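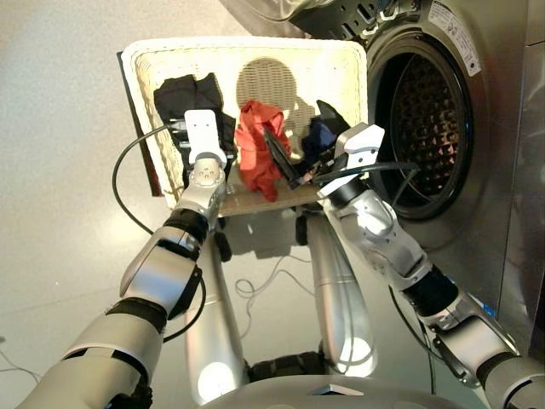 Slide 1: Cream wicker basket, three things in it, front-loader behind.

Okay, hi everyone. Wait for the stragglers, then start.

So my talk is about laundry. I know! But I run the washing at Grasto, our share house, and I've got opinions. Start with the basket. I love a wicker basket with a good thick rim, because it's kind to your hands and it lets air through. Look at what's in this one — black, navy and a very bright red-orange. Ask the room: who would put all three in together? Hands up. (Despina Obradović will say yes. Let her explain herself.)

My answer is yes for old clothes on a cold wash, and no if the bright one is new. Tell the story of the pink tea towels at Grgić's place. Keep it short this time.

Then pockets. Check them before the basket gets anywhere near the machine. I do mine on Tuesday nights after tea and I still miss tissues.

Mention the drum too — clothes need room to tumble, so leave a hand's width at the top. And wipe the rubber seal when you're finished, it gets grotty in the folds.
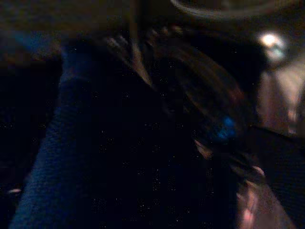 DARK COLOURS

Leave this one up while I talk. Deep navy, with the weave just showing along the blue edge, and everything beside it close to black. Sorting darks in bad light is a mug's game, and I've paired navy socks with black ones for years. Take them to a window if you can.

Inside out, cold water, and go easy on the powder. Ognjen Hodžić swears by drying darks in the shade and I've come round to it, so give him the credit.

Questions, then cuppa. Remember to hand back the clicker.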